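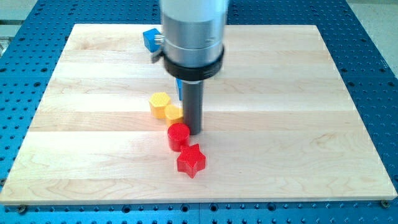
In Praise of the Unanswered Email

My bank wrote to me this morning to ask how it was doing. It had done nothing for me since the last time it asked, so I was stuck for an answer. There was a scale from very poor to excellent and a box for my own words, and under the box a note saying I had 400 characters left, as if I might run on.

I blame 2008, more or less at random. That was the year I bought a kettle from a shop called Drukitz and got a till receipt. The kettle boiled water. Drukitz never asked me whether it did, and I never felt the lack. If it had failed I would have carried it back and been rude to someone, which is the oldest form of customer feedback and still the most detailed.

Now a parcel of socks from Cliltent brings five messages. The order is confirmed, packed, on its way, on my doorstep (it was next door), and then would I spare a moment to rate the journey? I did not go on a journey. The socks did, and they are keeping quiet about it.

My friend Siu-ming Lam fills in every one of these things. She gives top marks to everybody, on the grounds that a young man in a van might lose his bonus over a four. I can't fault her kindness, but it does mean the whole system now measures how nice Siu-ming is. A firm that needs to be told it is excellent by people frightened for the driver has not learned much about its socks.

The defence is that companies want to listen. I would believe it more if I could ring one. Last June I tried to tell my broadband people that the line was dead, and was thanked for being caller number 2435, or so I took it; it may have been a reference. After that the line went quiet and a text arrived asking how the call had gone. I could have told them, if there had been anyone on it.

What I'd like is a small tax. A penny per question, paid to the person being asked, and tuppence if the question includes the word "experience". The dentist could still ask me whether it hurt, free of charge, because she is in the room and has to look at my face while I reply.

Until then I leave them all unopened. The bank has sent a reminder. It says my opinion matters and that the link runs out at midnight.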